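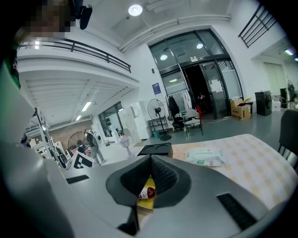 The checked tablecloth in place, wipes at the ready.

Faner checked tablecloth - my review after a few months of proper use

I'll admit I didn't expect to have opinions about a tablecloth. I needed something for the big table downstairs at Zerkimgate, where we sort and sell second-hand clothes, and the old one had got to the stage where turning it round no longer hid anything. So I ordered the Faner one in beige and pale yellow check and it's been on the table since March.

First thing, the colour. On the website it looked quite a strong yellow and I was a bit worried, but it's much softer in real life, more like custard with too much milk in it. With the white ceiling, the grey floor and all that black railing up on the mezzanine, the place can feel a bit like a station waiting room, and a bit of check really does warm it up! The clothing rack by the entrance is mostly whites and light colours at the moment and they go nicely together.

Cleaning is where I was most pleased. Tea comes off with a wet wipe if you get to it the same morning (we keep a pack on the table). Biro doesn't, so don't let anyone price up labels straight on it. I've had it through the machine 9 times now and the check hasn't faded that I can see, though one of the hems has started to go wavy and I've given up ironing it flat.

Grumbles? It arrived folded into a tiny square and the creases took ages to drop out. It's also quite light, so when the glass door's open and the fan's going the corners lift. I bought a set of Ekton clips to hold it down and they do the job, but they catch on your sleeve every time you walk past. I'd have liked a bit more weight in the cloth to start with.

I paid 19 pounds for mine. The Rezaei one I had before cost more and was thicker, but it held on to stains like anything and took two days to dry.

I'd buy it again, probably the next size up so it hangs lower at the ends. Four stars, and it would be five if they sorted out that hem.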